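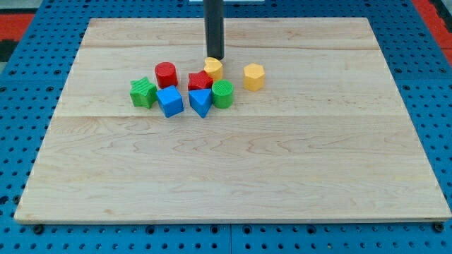
Eight-block set on the maple board, black tool over the yellow heart.

Gripper Comparison Working Group
Minutes of the meeting held on Thursday, August 2, 2018
Trurside, ground floor workshop

Present: Luana Queiroz (chair), Marcelino Peixoto (minutes), two members of the bench team, one representative of Wesum
Apologies: purchasing

1. Minutes of the last meeting

Agreed with one change. Under item 4 the wrist camera was recorded as approved. It was only approved for loan. Marcelino to correct the file copy.

2. Matters arising

The spare controller lead has arrived and is in the grey cabinet. The second lead is still on order.

The question of who pays for replacement fingers was put to Wesum in April. Wesum's representative confirmed that wear during the comparison is covered, but damage from driving the tool into the board is not. Luana asked for this in writing.

3. Board and block set

Marcelino reported on the layout now in use. The maple board is on the blue pegboard, with a bolt near each of the two front corners. The set has two blocks in each of four colours: a red cylinder and a red star, a green star and a green cylinder, a blue cube and a blue triangle, a yellow heart and a yellow hexagon.

There was some discussion of how close together the blocks should start. The bench team prefer a tight group in the middle with the hexagon on its own to the right, so that the same run gives one easy block and several awkward ones. Wesum's representative thought this was hard on any tool that needs side clearance. Luana said that the comparison was meant to include awkward cases and that both tools would get the same start.

Agreed: grouped start for all scored runs. Spread start may be used for setting up, but those runs are not to go in the results.

The plank seams were also raised. One of the earlier camera settings picked up the seam lines as block edges when the lights were low. Painting the board was suggested and turned down for now. The lamps are to stay on during all runs, whatever the time of day.

4. Results so far

Two tools are being compared, both on the same arm and with the same controller. In these minutes they are called Mercado (the slim single-rod tool) and Bunda (the two-finger tool), as on the log sheets.

Mercado: 1144 attempts logged, 742 scored as good.
Bunda: 1144 attempts logged, 727 scored as good.

Luana said that the gap was too small to say anything from and that she did not want either figure quoted outside the group. The bench team agreed, but pointed out that the two tools fail on different blocks, and the totals hide this.

For Mercado, most of the lost attempts are on the two stars and the heart. The bench team put this down to where the tool comes down. If the target point is worked out from the outline of the shape, it can end up near an edge, and on the heart it tends to drift towards the notch. The cylinders and the cube give very little trouble.

For Bunda, the heart is fine when approached from the sides, but the blocks in the middle of the group are a problem. The fingers need room to open and they push the neighbours away. At present a pick that moves another block still counts as good if the target is lifted. Marcelino did not think this was right. Wesum's representative agreed that a customer would not accept it.

After discussion it was agreed to add a column to the log sheet for "neighbour moved". Old runs will be looked at again from the recordings where these are clear enough. Where they are not, the column is to be left blank and not guessed.

5. Approach height

The bench team asked for a fixed hover height above the target before the final move down. Different people have been setting it by eye, and some have it so low that the tip is nearly on the block before the camera check is done.

Marcelino said a low hover saves time on each pick. Luana's view was that time is not being scored in this round and a repeatable height matters more. Wesum's representative had no objection, provided the height is the same for both tools measured from the tip and not from the flange.

Agreed: one height, measured from the tip, written on the sheet taped to the controller. Bench team to propose the value by the next meeting.

6. Cameras

The overhead camera loses sight of the target when the tool is directly above it. This was expected. The loan camera looks from the front at an angle and sees the blocks and the lower part of the tool together, but the rear blocks in the group are partly hidden by those in front.

Running both cameras together was tried on one afternoon. The controller dropped the overhead feed twice and the session was stopped. The bench team think the cause is the hub – the same fault showed up with a different camera earlier in the year. A powered hub is to be tried before anyone changes the software.

Luana asked whether the loan could be extended. Wesum's representative will ask.

7. Controller

The stop button on the pendant is slow to release. Marcelino has reported it to the supplier. Until it is replaced, the arm is not to be run by one person alone.

The new firmware is not to be installed until both tools have finished the scored runs. One member of the bench team has already downloaded it to the workshop laptop and was asked to move it out of the update folder.

8. Any other business

Log sheets are being filled in with pencil and some cannot be read after scanning. Pen only from now on.

Wesum's representative asked if a softer tip could be tried on the slim tool. Agreed in principle, as a separate set of runs under its own name.

Actions

Luana Queiroz: get Wesum's position on damage in writing.
Marcelino Peixoto: correct the last minutes; add the new column to the log sheet; chase the pendant.
Bench team: propose hover height; try the powered hub; review old recordings.
Wesum: ask about extending the camera loan; send the softer tip with its data sheet.

Date of next meeting to be circulated by Marcelino.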